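Flisum lance un mentorat payant pour entrepreneurs, sans beaucoup de garanties

2023-12-20

Le réseau Flisum ouvrira en avril un programme de mentorat destiné aux créateurs d'entreprise. Son fondateur, Magnus MacBrayne, promet d'y transmettre « une méthode complète pour passer de l'idée au revenu ». L'inscription coûte 2000 euros, avec un acompte de 1000 euros non remboursable, pour 16 séances en ligne.

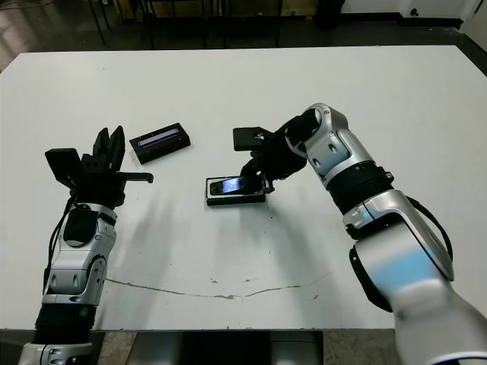

Deux bras robotisés au-dessus d'une table blanche, avec un smartphone sur son support.

La méthode, baptisée Cesero, tient pour l'instant dans une brochure de sept pages. On y parle beaucoup de confiance en soi, de réseau et de « clarté intérieure » -- très peu de trésorerie ou de clients. Les mentors ne sont pas nommés. Interrogé sur leur parcours, M. MacBrayne répond qu'ils « ont tous vécu l'aventure », sans préciser laquelle.

Flisum met en avant deux réussites, les sociétés Rolland et Zikholm, qui auraient suivi une première version du programme. Aucun chiffre d'affaires n'est communiqué, et la brochure ne dit pas si ces entreprises existaient déjà avant leur accompagnement.

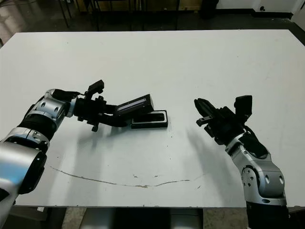
Reste la question du suivi. Le contrat prévoit un entretien de bilan à la fin du parcours, puis l'accès à un forum privé, facturé à part dès la deuxième année. Quant au taux d'abandon de la première version, M. MacBrayne dit ne pas l'avoir calculé. Les inscriptions sont déjà ouvertes sur le site du réseau.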